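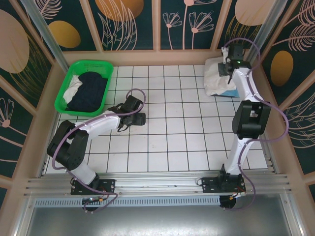

Photo: Brudach Pictures

Review: The Tapley Diaper Bag from Brenda Cropper and Gonçalo Moreira
Posted 6 May 2021 in Celebrity Baby Gear

Brenda Cropper announced her second pregnancy and her first diaper bag in the same interview. If you follow the couple at all you'll remember it. She was on the couch next to husband Gonçalo Moreira, the former midfielder, and halfway through a question about the final season of Truvurstead she picked the bag up off the floor and put it on her lap, in front of the bump. The baby news got the headlines. The bag sold out of its first run anyway.

It's called the Tapley, after the street where the couple had their first apartment, and it's made by Rorkico, which until now mostly did luggage. It costs $309. I paid full price for mine when it came back in stock and I've carried it for six weeks with a baby and a four-year-old, so this is a review of the bag and not of the marriage.

What you get

The bag itself, a changing mat, a bottle sleeve, a long strap and a pair of stroller clips. There is also a card with a printed note signed by both parents. The note says they "designed every pocket together at the kitchen table." In a later podcast Moreira said his part was asking for a place to put his keys. He got one. It's a small clip inside the main zip and I use it every day.

It comes in black, sand and a dark red that Cropper carried in all of the launch photos. The red has been out of stock since November and the Rorkico site still says it's coming back soon. I have the black.

The outside is a coated canvas with leather handles. It looks like a normal tote. I've taken it to work meetings and it didn't get a second look, and I think that's what most people buying it are paying for. There's a small gold T on the front and no names anywhere on the outside. Fans who want the signature will have to settle for the lining, where it's printed in a repeat pattern. I didn't love the lining in the photos and I don't love it in person, but it's pale enough that you can find a pacifier against it, so I've stopped minding.

Carrying it

Empty, it's heavier than I'd like. The handles sit well on the shoulder over a light jacket and badly over a winter coat, where they slide. The long strap fixes this, but it attaches at the back of the bag instead of the sides, so the whole thing tips forward when it's full. Cropper carries hers by the handles in every paparazzi shot I could find. I'd guess hers isn't holding two changes of clothes and a bag of crackers.

The stroller clips are good. They're metal, they close tightly, and they fit both of our strollers, including the cheap one.

There are six pockets inside and two outside. The outside ones are deep enough for a water bottle. Four of the inside ones are elastic and fit a bottle or a rolled onesie. The other two are flat, and the larger one is padded for a tablet, though my full-size laptop won't go in. The main space holds five diapers, wipes, a muslin, a spare outfit for each kid and a sweater for me, with a little room left over. I've had cheaper bags that held more, but I had to dig through those.

The base is stiff, so it stands up when you put it down. This was my favorite thing about it until I put it on a restaurant floor and found out that the base has no feet. The corners are already scuffed. Black hides it. I would not want to be the owner of a sand one.

The changing mat

Weakest part of the package. It folds up small, and that's the only good thing I can say for it. The surface is slick and the baby slides on it as soon as she kicks. The edges have no lip. I went back to our old mat after the first week. It doesn't fit in the mat pocket, so it goes in the main space and takes the room where my sweater would be.

Cropper was asked about the mat in a live Q&A on her page a few weeks ago, and to her credit she answered. She said a thicker one is on the way and that people who bought the first version would be able to get it at a discount. I wrote to Rorkico to ask when. They replied the next day, politely, and said they had no date to share.

Cleaning

The outside wipes down with a damp cloth. The lining isn't removable and the care tag says spot clean only. I've had one milk spill in there. I got the stain out with dish soap, but the smell took several days with the bag open by a window. For a diaper bag at this price I think the lining should come out. The bottle sleeve can go in the washing machine, and mine has been through several times with no problem.

Is it really hers?

People keep asking me this, so I'll say what I know. Rorkico lists Cropper as creative partner and Moreira as brand partner. The first is supposed to mean she had a say in the design and the second seems to mean he's in the photos. A former assistant told one of the gossip sites that the bag was nearly finished before the couple signed on. Rorkico denied it, and Cropper posted a page of pencil sketches that same evening. They do look like the bag. You can make up your own mind.

I'll add that the next launch, a carrier, is supposed to line up with the birth this summer. Moreira has already been photographed in one, with a doll.

Should you buy it?

If you need a diaper bag that can go to the office, you already have a changing mat you like, and the price doesn't bother you, yes. It's well made where it counts. The zips run smoothly, the handles haven't stretched and the stitching is neat all the way around.

If you're buying it as a gift because the mother-to-be is a Truvurstead fan, check that she actually wants to carry a bag this heavy. The bottle sleeve is sold separately in the same signature print, and I'd look at that first.

Good: looks, key clip, stroller clips, stands up by itself
Bad: weight, slippery mat, fixed lining, no feet on the base

Rating: 6 out of 10. I'd go up a point if they send me the new mat – I'll update this page when it comes out.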